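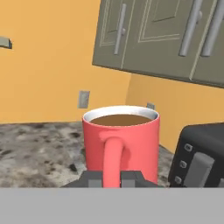 **Ticket: mug task, grip drops to zero on lift**
**Opened:** Fri 4 April
**Product:** Vasitz kitchen sim pack, running on the Burkine arm kit
**Status:** open, workaround in place

Hi all, me again! I'm putting everything in one ticket this time because last time I spread it over three emails and poor Arlindo had to stitch them together.

So the short version. The gripper goes in on the mug handle, both fingers close on it, the contact flag comes up, and then on the first bit of upward motion the reported grip force goes to zero and the episode gets marked as a drop. The mug is the red one on the granite counter, next to the toaster, full of coffee. I get the same thing with the other mugs in the pack, but red is the default so that's what I've been using for all the runs below.

What I'm on: the March build of the pack, stock controller, no edits to the kitchen. I did have a custom gripper profile at one point (my own fault, long story) but I wiped the config folder and reinstalled before I started logging.

**Tried first**

Restarted everything. Yes, including the license service.

Ran the grasp check from the tools menu. Passes every time, which is kind of annoying.

Moved the start pose back a little in case the fingers were clipping the mug body behind the handle. No change. I really thought that was it, because the approach comes in straight at the handle and there isn't a lot of room between it and the side of the mug.

Swapped the full mug for the empty one. This one is interesting – the drop goes away! Put the coffee back in and it's there again on the next run. So I'm looking at weight, or at however the liquid gets attached to the mug when the scene loads.

**Tried second, after Arlindo's reply**

Arlindo Frota asked me to change the solver steps from 1,000 to 2,000 and leave everything else alone. Did that. The drop still happens but later, so the mug gets a bit of height before the flag flips. It also makes my machine sound like a leaf blower, so I'd love it if that isn't the final answer.

He also asked for the contact log with verbose on. Attached as a zip. The bit I'd look at is right after "lift start": the left finger keeps its contact and the right one loses it for 3 steps, then comes back, and by then the task has already called it a drop. Seems harsh? I'd have thought there'd be some kind of grace period before it gives up on you.

**Tried third**

Viorica Sârbu from the Stastia support desk called me, which was lovely of her, and we went through the settings together over screen share. She had me open the object file for the full mug and read her the friction line. Mine had the handle on the same value as the inside glaze. She said the handle is supposed to have its own entry and that the full mug lost it when the March build went out, while the empty mug kept it. That would explain a lot.

I pasted in the handle entry from the empty mug, set solver steps back to 1,000, and ran the task again. It held. Ran it over lunch on repeat and it held on all of those too, apart from one where the arm came in crooked and missed the handle completely, and I'm counting that as a different problem.

**Where it stands**

Working for me with the pasted entry. I'm leaving this open because:

- the fix disappears if I hit "verify files", since that puts the original mug file back (found this out the hard way)
- I still don't know if the drop check should be that strict when a single finger blinks out for a moment
- the Pacheco counter layout has its own copy of the full mug and I haven't touched that one yet

Viorica, could you let me know if the corrected mug file will go out as a patch or if I should wait for the next full build? I've got a couple of people here who want to start on the pouring tasks and I'd rather not walk each of them through editing object files by hand.

Otherwise I'm pretty happy with the pack, for the record. The grasp check should probably test a full mug, though – it only loads the empty one, and I didn't spot that until I read the script this afternoon.

Log zip and my edited mug file are both attached.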